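Today is the first meeting of our robot club after the summer, so I want to write a long thread about what our group did in August and what we will do next. It is for the new members mostly, but everybody can read. 1/

I am in the kitchen team. We work only in simulation this year. The department has one real arm and the older students need it for their thesis work, so we make our tasks in the simulator and we train there. At the start I was a little disappointed by this. Now I like it very much.

Our project has the name Kasonine. Please do not ask what it means, Seung-woo Koo chose it before I joined and he says only that it sounded good. The competition task is called "put away the groceries". The robot must open things, place things, and close things.

We divided the task in small pieces. My piece is the refrigerator drawer. The arm must reach into the open refrigerator, pull the lower drawer, wait, and push it back. It sounds easy. I worked on it for 8 weeks.

The first problem was the handle. The drawer in our model has no bar that you can grab, it has a slot cut into the front. A gripper that closes on a bar has nothing to close on. So the fingers must hook into the slot from above, and the angle of the wrist must be good before they go down.

The second problem was the shelf. There is a shelf over the drawer, and in my early runs the wrist hit it again and again. When I looked only at the numbers I did not understand why the arm stopped. Then I turned on the contact display and I saw it immediately. Advice for new members: turn on the contact display on your first day.

We collected 142 demonstrations by teleoperation. Jean Tosh did more than half of them, with a lot of patience and a lot of tea. I did the rest. Then I threw away 11, wait, let me check my notes before I write a wrong number.

OK, I checked. We kept 131. The ones we threw away had the same mistake: the person moved the arm while the scene was still loading. This was me, not Jean.

One thing I learned about demonstrations is that slow is not the same as careful. My first ones were very slow, with many small stops, and the policy learned the stops too. It would go halfway to the drawer and then think about its life. Jean moves in one line and the policy trained on her data was much better.

Another thing: change the start position every time. I was lazy in the first week and began always from the same pose. The result looked wonderful until Seung-woo moved the base a little to the left. Then the fingers closed on air, next to the drawer.

Here I put one view from the simulator, so you know what kind of place we work in.

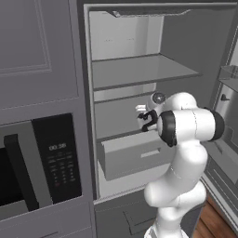

Gasard Student Robotics Club | Kitchen Manipulation Team

The drawer is partly out and the fingers are over its rim. I use this position often when I explain the task, because you can see how little space there is between the shelf above and the drawer below. The wrist has to live in this space for the whole pull.

New members sometimes ask why the refrigerator has no food. For the drawer piece we do not need any. The groceries belong to the placing piece, and that is Jean's work this semester. When the two pieces are joined, her objects will go into my drawer, and then I think we will both have new problems.

The plan for the semester: first we join the pieces, then we test in 3 kitchens with different layouts, then we send our entry. The second kitchen has its refrigerator door opening to the other side and I am already afraid of it.

If you want to join us, you do not need to know the simulator. You need some Python, and you should be able to read an error message to the end. I could not do the second one when I came.

We meet tonight, 18/09/2025, at six in the Bivard room, on the same floor as the library. Bring your laptop and the charger, please, there are enough plugs. If the door is closed, knock loudly, we may have headphones on.

Questions can go under this post. I will answer after the meeting, and if it is about the placing piece I will ask Jean first.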